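Gellham Allotment Diaries – README

Right, so this is the tidy version of a pile of old allotment notebooks, typed up by me over two winters and put in one folder so other people can do something with it. If you like old weather, blight, or grumbling about slugs, you're in the right place!

What you get

There are 900 entries, one per row, in entries.csv. Each row has the notebook number, the page, the month, the plot, the crop (if one is named), and the text of the entry as written. I've kept the spelling as it was, so you'll meet "brocolli" a lot, and "collies" for cauliflowers, which caught me out for ages.

The notebooks themselves are numbered 1 to 9. Number 8 got damp at some point and the ink has run on plenty of its pages – where I couldn't read a word I put [?], and where I had a decent guess I put the guess with a question mark after it. Please don't strip those out and then tell me the data is clean.

Plots

Plot numbers go up to 71, with gaps. The site was redrawn partway through notebook 4, and the old plot 12 isn't the new plot 12. I've added a column called plot_new, which is my best go at matching the two. Treat it as a hint. The strip along the railway was known as Saithong, after the chap's favourite bean as far as I can tell, and has no number at all, so it's down as S.

Crops

The crop column uses plain names: potato, leek, broad bean and so on. Varieties go in their own column. Two of them, Prendis (a pea) and Zeltalano (a squash, I think, though one entry has it climbing a shed), I've never found in any seed list, old or new. If you know either of them, do write to me, I'd be thrilled.

Known problems

Months are missing for a good chunk of notebook 2. Rainfall is in inches up to notebook 5 and millimetres after that, and I haven't converted it, so check the unit column before you plot anything (I didn't, and had a very exciting July). "Frost" sometimes means a frost and sometimes means the writer expected one.

Using it

Do what you like with it, just say where it came from. Fixes are very welcome – send me the notebook and page and what you reckon it should say. I usually go through them on a Wednesday evening with a pot of tea, so give me a week or so.
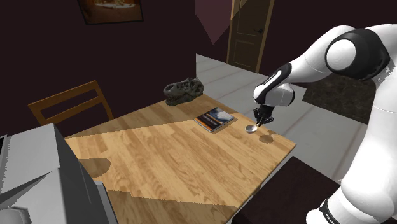 One more thing on fixes: please send them one row at a time, even if you've found a whole run of them. I tried merging a big batch once and ended up with leeks in the rainfall column.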